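**Tema 5. Manipulación en entornos no estructurados: estado de las tareas domésticas y de taller**

Apuntes de clase. Martes, 19 de octubre de 2021

Lectura previa: capítulo 2 del manual de la asignatura (cinemática de pinzas de dos dedos) y la ficha del banco de pruebas Bikeck.

## 5.1 Planteamiento

La pregunta de este tema es si una máquina puede hacer hoy las tareas de una casa o de un taller pequeño. Formulada así no admite respuesta. Hay que fijar tres cosas antes de contestar: qué tarea, en qué condiciones iniciales y con qué tasa de fallo admisible. Un brazo que abre un cajón conocido, desde una postura conocida y con el mueble fijado al suelo, resuelve un problema de control. El mismo brazo ante un cajón que no ha visto resuelve además uno de percepción y otro de planificación, y los errores de los tres se acumulan.

En la industria, el entorno se adapta a la máquina: útiles de fijación, alimentadores, iluminación constante. En la vivienda ocurre lo contrario. Los muebles tienen holguras, las guías rozan, los tiradores son de cualquier forma y los objetos no vuelven nunca al mismo sitio.

## 5.2 Descomposición de una tarea

Se usará como caso la apertura de un cajón. Fases:

1. Localización del mueble y estimación de su postura.
2. Localización del tirador.
3. Aproximación con la pinza abierta.
4. Contacto y cierre.
5. Tracción a lo largo del eje de la guía.
6. Liberación y retirada.

Las fases 3 y 4 concentran buena parte de los fallos. Una pinza paralela tolera cierto error lateral, limitado por la apertura entre dedos menos el grosor del tirador, pero muy poco error de orientación si el tirador es plano. En la fase 5 el problema cambia: la trayectoria está impuesta por el mueble y un control puro en posición genera fuerzas internas altas en cuanto el eje estimado se desvía del real. De ahí el uso de control de impedancia, que se verá en el tema siguiente. 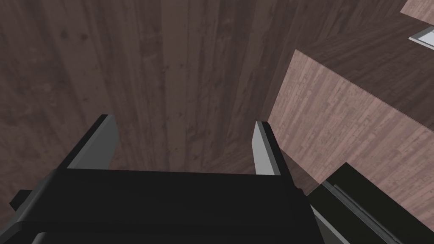
Conviene separar la visibilidad de la alcanzabilidad. Una cámara montada en la muñeca ofrece buena resolución cerca del objetivo, pero la propia pinza oculta parte del campo de visión durante la aproximación. Una cámara fija conserva el contexto y pierde detalle en el contacto. Muchos sistemas combinan las dos, con el coste de calibrar ambas respecto a la base del robot.

## 5.3 Simulación y transferencia

El grupo de prácticas Tredasholm trabaja con 64 entornos simulados en paralelo. El conjunto de entrenamiento contiene 2.000 episodios de apertura y cierre, con variación de texturas, iluminación y posición del mueble. La simulación abarata el ensayo: un choque no rompe nada y el reinicio es inmediato.

Sus límites son conocidos:

- El rozamiento en las guías se modela con pocos parámetros y no reproduce el atasco.
- El contacto entre dedo y tirador depende del motor físico; algunos agarres estables en simulación deslizan en el equipo real.
- Las texturas de madera, repetidas y sin reflejos, facilitan la segmentación más de lo debido.

La aleatorización de dominio mitiga el tercer punto y, en parte, el segundo. Para el primero hace falta medir en muebles reales.

## 5.4 Casa y taller

En el taller de referencia (Derham) las tareas son de otro tipo: retirar piezas de una bandeja, clasificarlas, cargar una máquina. La variabilidad es menor y se puede exigir orden al operario. Por eso la automatización parcial resulta viable: el robot atiende los casos regulares y avisa en el resto.

En la vivienda no hay operario al que avisar, o lo hay y es precisamente quien quería evitarse la tarea. El criterio de Wijesinghe, que adoptamos en la asignatura, cuenta como fallo toda intervención humana, aunque la tarea termine bien. Con ese criterio bajan mucho las tasas de éxito que suelen presentarse en demostraciones - casi siempre grabadas tras varios intentos.

Respuesta provisional: tareas aisladas, sí, con objetos rígidos y entorno acotado; encadenamiento de tareas sin supervisión, todavía no. Los objetos deformables (ropa, bolsas, cables) quedan fuera de este tema.

## 5.5 Ejercicios

1. Obtener el error lateral máximo admisible para un tirador de grosor *t* y una pinza de apertura *a*, suponiendo dedos rígidos y tirador centrado.
2. Repetir el cálculo con un error de orientación θ alrededor del eje de aproximación. Indicar para qué valores deja de haber solución.
3. Proponer una condición de parada para la fase 5 que distinga entre fin de carrera y atasco. Justificar qué sensores requiere.
4. Elegir una tarea de taller y aplicarle la descomposición de 5.2, con un modo de fallo por fase.

Entrega por parejas, extensión máxima de 2 páginas. El ejercicio 3 se discutirá en la sesión de laboratorio.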